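April 8, 2023

I have been reading about the border at Lermont again, which I know is a niche interest. I lived on the Veltcombe side for a couple of years when I was younger, and I still get the local paper by email, so when something happens there I tend to hear of it before it gets two paragraphs in the nationals.

The news is that the joint monitoring agreement runs out in May and neither government has said whether it wants to renew it. Under the agreement each side tells the other before it moves more than a certain number of troops within 38 kilometres of the river. There is also a shared office in Lermont with staff from both armies. It is dull work by all accounts. They fill in forms and ring each other up, and once a month they drive along the bank in two cars.

I think it would be a mistake to let it go. The argument on the other side is that the agreement was written for a different time, when both armies were smaller and neither had drones. That part is true. The text talks about vehicles and men on foot, and you could fly something over the river every day without breaking a word of it. Last autumn there were 11 complaints about exactly that, and the office could only write them down and pass them on.

But an old agreement that covers half of what you would like it to cover is still worth having while you write a better one. If it lapses in May there will be no notice given of anything, and the first large exercise after that will be read in the worst way by whoever is on the opposite bank. People who remember the winter of the bridge closure will know how that goes. It started with a training exercise that was announced a day late, and it ended with 27 checkpoints on a road that used to have two.

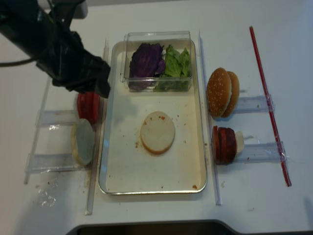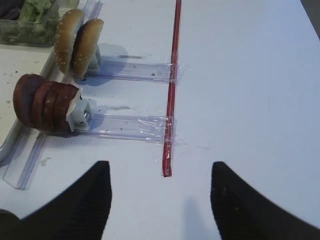
What worries me more than the drones is the talk coming from the capital. The defence ministry put out a statement last week saying that it "reserves all options" on the river, and the opposition, who you would hope might ask what that meant, said that it wasn't strong enough. There is an election next year and I suppose that explains some of it. The trouble is that the statement gets translated on the other side within the hour and printed without any mention of an election.

The Pelletier line has come up again as well. For anyone who hasn't followed this, it is the older version of the border, drawn a few hundred metres east of the river, and it has no legal standing now. It runs through farmland, mostly beet and some orchards. Every few years a politician holds up the old map, and every few years the other side sends a note of protest. I had a copy of that map on my wall in Veltcombe, bought from a stall, and it never crossed my mind that it could upset someone. It did upset someone, a neighbour who had family across the river, and I took it down.

I went through the published figures for the crossing too. In the last full year the Lermont bridge took 3,527 lorries, which is low for a bridge that size and lower than when I lived there. A good part of the traffic was Truvemov, the haulage firm that has its yard just outside the town. They have said that they will move to the southern crossing if the notice system goes, as their insurers won't cover a closure that comes without warning. That would take jobs out of Lermont, and it is the sort of thing that I would expect a local member to raise. So far I haven't seen it raised.

There are a few things that could be done before May that don't need a treaty. The two governments could extend the present text by six months with an exchange of letters. They did this once before, and it took an afternoon. They could add drones to the list by side letter as well, though I expect that would be harder - each side thinks the other has more of them. And they could leave the office open whatever happens, with the phone line connected, even if the staff have nothing formal to do.

I would settle for the phone line. When I lived there the thing that kept matters calm was that two officers of the same rank had each other's number and used it. A cow got into the river once and there was a patrol boat involved, and it was sorted out in a couple of calls.

I have written to my own MP, who I don't expect to have heard of Lermont, and asked whether our foreign office has a view. If I get a reply I will put it up here. The Veltcombe paper is running a longer piece on the shared office later this month, and I will link to that as well once it is out from behind the paywall.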